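How to Start a Compost Heap for a Small Vegetable Farm

By Lukian Stasiv
5 Nov 2018
6 comments | 91 shares

We use cookies to remember your settings. By staying on this page you agree to this.

Many farmers who want to stop using bought fertilizer ask me where to begin. My answer is always the compost heap. In our village, Harasym, the soil is heavy clay and for many years it received only mineral fertilizer. It became hard like a plate in summer. Compost did not repair it in one season, but after the third year the spade went in much more easily.

The method I explain is for a heap made in November, after the last harvest, when there is plenty of plant waste on the field. It can be made in spring too, but then you have less dry material.

Choosing the place

Choose a flat place with some shade, near the field but not in the lowest corner, where rainwater collects. The heap must stand directly on soil. Do not put it on concrete or on plastic sheet. Loosen the ground with a fork to the depth of one hand.

Keep a good distance from any well. The rules are different in each district, so please ask at your local office before you build.

What you need

Brown material: straw, dry leaves, chopped corn stalks, old hay.
Green material: fresh weeds without seeds, cabbage leaves, grass, pea and bean plants.
Manure from cows, goats or chickens, with its bedding.
A few buckets of garden soil or old compost.
Water, a fork, and a cover of straw or old sacks.

For my first large heap I used 400 kilograms of straw and stalks and 300 kilograms of manure, plus all the green waste I had. You can make it smaller, but a heap lower than one meter does not become warm enough inside, especially when the nights are cold.

Building the heap

1. Put down a layer of thick stalks and thin branches, as high as your hand is long. Air comes in from under this layer.

2. Add a layer of brown material, twenty centimeters high. Sprinkle water on it until it is damp everywhere.

3. Add green material, ten centimeters. If you have a lot of grass, mix it with leaves first. Grass alone sticks together and begins to smell.

4. Add manure, five centimeters. With chicken manure use half of this, it is very strong.

5. Throw a thin layer of soil over it.

6. Repeat from step 2 until the heap is one and a half meters high. The top should be a little rounded. Cover it with straw or sacks.

Do not walk on the heap while you are building it. I made this mistake and the middle stayed cold for weeks.

Checking the heat

Push a long metal rod into the middle and leave it there. After four or five days pull it out and touch it carefully. It should be hot, but you should be able to hold it for a moment. If the rod is cold and dry, the heap needs water. If it is cold and wet with a bad smell, turn the heap and mix in more straw.

To test the water, take a handful from inside and press it. One or two drops should come between the fingers. If it falls apart, it is too dry.

Turning

Turn the heap for the first time after three weeks. Material from the outside goes to the inside. My neighbor Liudmyla Marchuk turns hers every two weeks and has finished compost sooner than I do, but she also has two strong sons. I turn mine three times in total.

When it is ready

Ready compost is dark, it crumbles, and it smells like forest ground. You should not recognize the leaves anymore. A heap built in autumn usually needs until late spring. Spread it two or three centimeters thick before planting and mix it only into the top of the soil. Tomatoes and squash like more, carrots and beans need less.

If there are still pieces of stalk in it, sieve them out and put them in the bottom of the next heap.

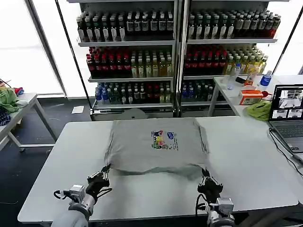
Gray T-shirt with a small colored print, on a light gray table in front of shelves of bottled drinks.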